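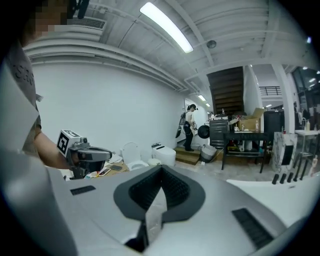 Nermina Nikolovski on minority language seats in Ambridge

Nermina Nikolovski has drafted electoral rules for regional assemblies for nine years. Her current work concerns the two reserved seats in the Ambridge council, which the August amendment left in place but moved to a separate ballot.

"The threshold is the weak point," she says. A candidate now needs 300 signatures from registered speakers, and the register has not been updated since the last census. "You cannot sign if you are not on it – and there is no procedure for late entry."

Her co-author, Orestis Moschos, would keep the threshold and reopen the register for up to two months before each vote. Nikolovski considers that workable. "It needs a change to the bylaw. The statute can stay as it is."

Interview: Benedetta Rizzi, 23/09/2022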